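Left hand drops out of position mode during bimanual drawer task

Posted by Ermira Omerović
Dec 19, 2020
11 comments | 2 shares

Status: Resolved, one follow-up open
Component: Carkivex (arm and hand control stack)
Reported against: the release before the current one

Summary

When both arms run under the coordinated controller, the left hand stops following its position targets partway into the approach. The arm keeps moving. The hand holds its last commanded pose and the driver goes on reporting "active". No fault is raised. The right arm and its gripper are not affected.

The log fills with this line until the task is stopped:

hand_left: target stale, holding last valid (age 67 ms, limit 60 ms)

Setup

Left side is the multi-finger hand, right side is the two-finger gripper. Both arms are driven from one Carkivex process. Perception is Pimach on the head camera, publishing object poses for the box, the drawer front and the drawer handle. The planner is Grukthorpe with the stock bimanual template: left hand steadies the box, right gripper takes the handle and pulls.

Steps to reproduce

1. Start Carkivex with both arms enabled.
2. Start Pimach and wait for a stable pose on the drawer handle.
3. Load the bimanual template and run it as far as the pre-contact waypoint.
4. Watch the left hand topic. The stale target message starts before the waypoint is reached.

It does not happen on every run. It happens a lot more often if Pimach is restarted while Carkivex is already up.

What I tried first

Swapped the order the drivers start in. No change.

Ran the left arm alone with the same trajectory. The hand follows correctly and there are no stale messages. Ran the right arm alone, also fine.

Turned Pimach off and fed the planner a fixed pose for the box and the handle. With both arms running, the problem went away. I took that to mean perception was at fault and lost a morning on it. The poses were good. I replayed them offline and they were steady to well under what the planner needs.

Raised the stale limit on the left hand from 60 ms to something large. The messages stop and the hand moves, but it lags the arm and the fingers are late closing. I put the limit back.

Checked the hand cable and reseated the connector. No change. The bus counters showed no retries on either side.

Comment from Vasilis Nikolovski

The fixed pose test is useful but I read it the other way. With a fixed pose the planner never replans, so it is idle after the first solution. With live poses it replans whenever the handle pose moves past the threshold. Please attach the timing trace with planner events turned on. Also tell me whether the left hand targets come straight from the trajectory or pass through the retargeting node first.

Reply from Ermira Omerović

Trace attached. The left hand targets do pass through the retargeting node. The right gripper targets do not, they are a single width value and go straight to the driver.

Comment from Vasilis Nikolovski

Then that is the difference between the two sides. In the trace, the retargeting node and the planner share an executor. Each replan blocks the executor, the retargeting callback waits behind it, and the target comes out with an old timestamp. The arm does not notice because its trajectory is already buffered in the controller. The hand has no buffer.

Restarting Pimach makes it worse for a simple reason. The tracker re-initializes, the handle pose jitters for a while, and every jump over the threshold sets off another replan.

Two changes to try, one at a time:

a) Move retargeting to its own executor.
b) Raise the replan threshold on the handle pose.

Start with (a). Leave (b) alone until you have a result.

Reply from Ermira Omerović

Did (a). In the launch config:

retarget:
 executor: dedicated
 priority: high
 queue_depth: 1

The queue depth matters. I left it at the default on the first attempt and the node worked through a backlog of old targets after each replan, so the fingers twitched. With a depth of 1 it takes the newest and drops the rest.

Logged 3,000 control cycles with both arms running, live poses, and Pimach restarted in the middle. No stale messages. The worst target age on the left hand was 46 ms, during the restart. I have not touched the replan threshold.

Bench during the pre-contact check:

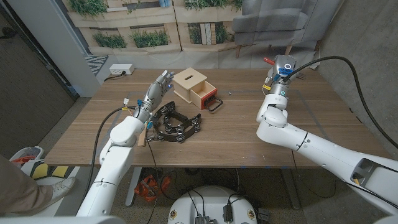

Left hand beside the wooden box, right gripper up, drawer partly open.

Comment from Vasilis Nikolovski

Good. 46 is closer to the limit than I would like but it is inside. Please clear the bench before the full sequence. The tambourine from the other object set is right in front of the box and the planner has no collision shape for it. Same for the small block at the front edge, under the left forearm.

On the software side, the silent hold is a separate defect. A driver that is holding on a stale target should not report "active". I have opened a ticket against Carkivex for a "degraded" state that the planner can subscribe to. Ristić has the same hand driver on their branch, so the change needs to go in there as well.

Reply from Ermira Omerović

Understood. I will add the dedicated executor to the shared launch file so the other bench picks it up. Anyone with a local override of the retarget block needs to delete it, because the local copy wins and the fix will look like it did nothing.

Resolution

Cause: retargeting callback blocked by replanning on a shared executor.
Fix: dedicated executor for the retargeting node, queue depth 1.
Workaround if you cannot update: run the planner with a fixed pose. This disables replanning, so do not use it if the box can move.
Still open: driver state while holding on a stale target. Planned for the January release.

11 comments | 2 shares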